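Teaching a folding task with the Manden head kit
Posted by Lejla Todorova, Oct 27, 2021

If you read my February post on unboxing the Manden, you'll know I was already pretty keen. Well, I've had a proper go at it now, and I'm happy to report that recording your own tasks is loads of fun once you've got a rhythm going. This tutorial covers a soft-goods task from start to finish: folding a resistance band into a bundle and putting it away. Bands are a great colour-coded, cheap thing to practise on, and they flop about in ways that really test the software.

What you'll need

The Manden head unit (mine is the 3219, but the older 1961 works the same way with a slower upload)
A laptop with Suren installed
Two resistance bands in different colours
A small box with a lid, an open tray and a bigger storage box
A plain table, the lighter the better

Step 1: Fit the head unit

Put it on before you touch anything else. Tighten the back strap until the unit stays put when you nod, then look down at the table as if you were about to start work. Open the preview in Suren. Your hands should sit in the lower middle of the picture when your elbows are relaxed. If they keep dropping out of the bottom, tip the lens down two clicks and try again. I needed three goes at this the first time!

Step 2: Set the table

Line the containers up along the far side and leave the near half clear for your hands. Put one band down in front of you and the spare off to the right. Keep the spare in view the whole time. Suren's trainer does better when it sees something it's supposed to leave alone, and this was the single biggest improvement I made.

Step 3: Record the fold

Press the side button, wait for the beep and hold your hands over the table for a breath. Then pick up the band and fold it back on itself in short lengths. Thumb on top, fingertips underneath. Go at an ordinary speed. My early takes were painfully slow and the playback came out jerky, so fold it the way you'd fold it at home.

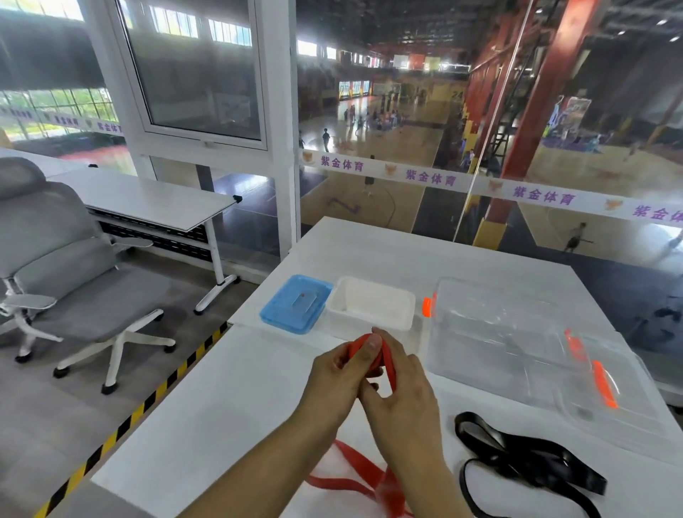

Long tails are fine. Let the loose end trail on the table and gather it in as you go. If you drop a loop, just pick it up and carry on, and leave the take in. Begović, the grip model that comes with the kit, handles fumbles much better when it's been shown a few.

When the bundle's finished, set it down in the open tray, take both hands away and press the button again.

Step 4: Do it again, a bit differently

Record 11 takes. Swap the bands over halfway through, start with the band in a different spot each time, and shuffle the containers at least once. You don't need to tidy the background or send everybody out. I've left people walking about behind me in plenty of takes and the labels came out just as well.

Step 5: Check and label

Suren cuts each take into grab, fold and place. Scrub through and drag the markers where they look wrong. It's usually late on the grab, by a few frames. Name the takes something sensible and hit Send.

What I'd like fixed

The strap rubs behind the ears after a long session, and the beep is far too quiet for a noisy building. The Hovadstead forum has a neat fix for the strap using a bit of foam. Battery life has been terrific, though, and I love that you can redo one bad take without losing the rest.

Next up I'm trying the same task with a skipping rope. If you've already done one, post your settings in the comments, please!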